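Home Kitchen Round the House Looking After Mum Shed Contact

Making the kitchen easier for an older parent

When Mum moved in with us in Clavovham she was 79 and perfectly able to make her own lunch, thank you very much. Our kitchen had other ideas! Everything she wanted was either above her head or down by her ankles, and she'd had one bad wobble off a step stool already (January, icy morning, tea caddy on the top shelf). So I've spent a good while shuffling things about, and these are the bits that stuck.

Start with the shelf between hip and shoulder. Whatever gets used daily lives there -- mugs, tea, cereal, the small saucepan. I gave away the stool the same week.

Swap the heavy pans. I put Mum's old casserole on the scales and it came to 1,366 g with nothing in it, and she was lifting that one-handed. It's mine now. She has a light milk pan with two handles and grumbles about it, but she uses it.

Get lever taps if you can. Ours cost 40 pounds from a shop in Emville and my brother-in-law fitted them before dinner. If you rent, those rubbery grips that slide over the old tap heads do nearly as well.

Colour helps no end when eyesight's going. Mum kept missing the white bowl on the white worktop, so we went for bright things she can pick out without her glasses.

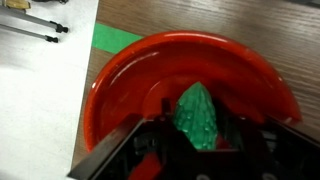 Green on red, easy to spot.

Label tablets and tins in thick black pen, capitals, on plain white tape. My friend Oi-ling Yu does her dad's with the day he should open each one, which I've pinched for the soup.

Lighting next. We stuck an 800 lumen bulb over the hob where there used to be a gloomy little thing, and a plug-in night light by the kettle for the early cuppa. Do check the fitting before you buy (I didn't, and had to go back).

Mats -- take them up. All of them, even the nice one. If the floor by the sink gets splashed, keep an old towel on a hook and wipe it straight away.

And ask before you move anything. I rearranged the cutlery drawer without a word and she didn't speak to me until teatime. The forks are back on the left.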